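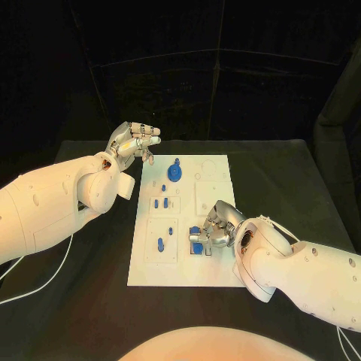 Is a whole-house water softener worth it if your water only tests a little hard?
Depends on what you think you're buying. If it's spots on glasses, a bottle of rinse aid does most of the job for a tiny fraction of the money.

Thread: Karpenko softener quote, am I being had?
Board: Home and Yard > Plumbing

dripline_dan
Had a sales guy out Monday. He did the soap-in-a-bottle trick at my kitchen sink, then wrote me up a quote for 3000 dollars installed. Says my heater will be dead in a few years without it. House is in Brendidville, town water. The heater is older than my kid and still works. I'm inclined to show him the door, but my wife liked the soap thing.

mossback
The soap thing works on any water that isn't distilled. Ask him to run it on a jug from the store and watch him look for his car keys. What's your hardness number? Not his strip, the one on the town's water report.

dripline_dan
Haven't looked. He had a strip that went purple.

mossback
They all go purple.

S. Chornovol
I'll take the other side a little. We're out past Pambridge on a well and I put in a Romitz two years ago. Paid 1480 for the unit and did the hookup myself over a weekend. The shower door doesn't crust up anymore and the kettle stays clean. I was as suspicious as anybody here and I'd buy it again.

mossback
A well is a different animal, Solomiia. He's on town water. And you didn't pay a salesman's boat off.

S. Chornovol
Fair on the boat. I still think "never buy one" is as lazy as "everybody needs one." He should get the number and then decide.

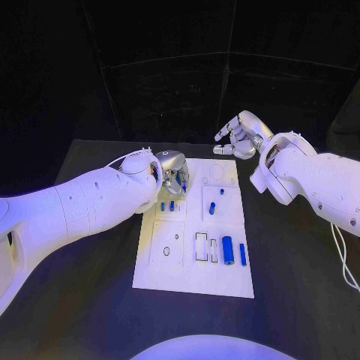
Page last changed: March, 4:20 pm

kettleblack
What bugs me is the heater claim. I've pulled a lot of dead tanks, and most of them rusted through. Usually the anode rod had been gone for ages and the owner didn't know there was one. A rod is cheap. Has anybody ever had a softener salesman bring up the rod? I'd love to hear it.

tallgrass
Mine did, sort of. He told me softened water is easier on the rod. I looked it up afterward and found people saying the exact opposite, so I don't know who to believe and I've stopped trying.

kettleblack
I'd go with the opposite. Soft water eats them quicker, in my experience. Check it every year if you have a softener.

S. Chornovol
I'll grant that one. Mine was down to the wire when I pulled it. New rod, 20 minutes, lots of swearing to break it loose.

dripline_dan
OK, found the water report. It puts us at the low end of "moderately hard." I called the Karpenko guy back and read it to him and he said the town's figures are "averages" and my street could be worse. Then the price dropped to 2000 if I sign this week.

mossback
So a third of the price was air. What's in the rest of it?

tallgrass
To be fair to the guy, the report is an average. A lab test on your own tap would settle it, and you don't have to buy anything from a lab.

mossback
Sure, if it's a real lab. Half the "free tests" are mailed in to somebody who sells softeners.

dripline_dan
Wife says if we don't get the softener I'm the one scrubbing the shower door. Is vinegar OK on the coated kind of glass?

kettleblack
Depends on the coating. Look for the maker's name etched in a bottom corner and see what they say. I wouldn't leave it sitting on there either way.

S. Chornovol
Squeegee after every shower. Hang it where you can't miss it. And get the lab test before his week is up, so you're not deciding with him standing in the kitchen.

dripline_dan
Ordering the test tonight. I told him no on the 2000 and he wants to know what number would make me comfortable.

mossback
Tell him the one on the lab report.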